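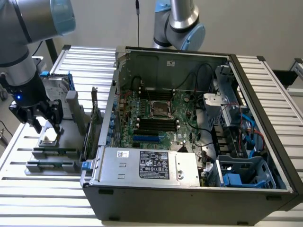
Two robotic arms and an open computer tower on a workbench.

Few instruments in particle physics are as quiet as the one now taking shape beneath the hills at Wavedcombe. The Bronow detector, a tank of liquid xenon set in a former salt mine, is being built to look for a form of radioactive decay so rare that no laboratory has yet recorded a confirmed case.

The process is known as neutrinoless double beta decay. In the ordinary version, 2 neutrons in a nucleus change into protons at the same moment and release a pair of electrons and a pair of antineutrinos. If the neutrino is its own antiparticle, the antineutrinos may be absent, and the electrons would carry away all of the energy. A small peak at the end of the energy spectrum would be the sign.

"The signal is simple to describe and very hard to isolate," said Orathai Boonyarit, who leads the analysis group. "Every bolt, cable and weld in the detector is a possible source of background."

Controlling that background has occupied the collaboration for nine years. Copper for the inner vessel is stored underground between machining steps to limit its exposure to cosmic rays. Samples of each material are counted in the Echeverría screening laboratory for up to 40 days before they are approved, and a number of common solders and plastics have been ruled out.

The experiment also depends on Wasta, a software package that rebuilds the path of each electron from the light and charge it leaves in the xenon. A true decay should show a single track with a dense deposit of energy at both ends - a pattern that most gamma rays do not produce.

Henrike Wendt, the project's technical coordinator, said the outer water shield has been filled and the light sensors are being tested in groups before installation. The cooling plant will be run with argon first, so that operators can study its behaviour before the xenon is moved underground.

Filling is expected to begin in December. The collaboration plans to collect data for five years, with the energy region of interest hidden from the analysis group until the selection criteria have been fixed.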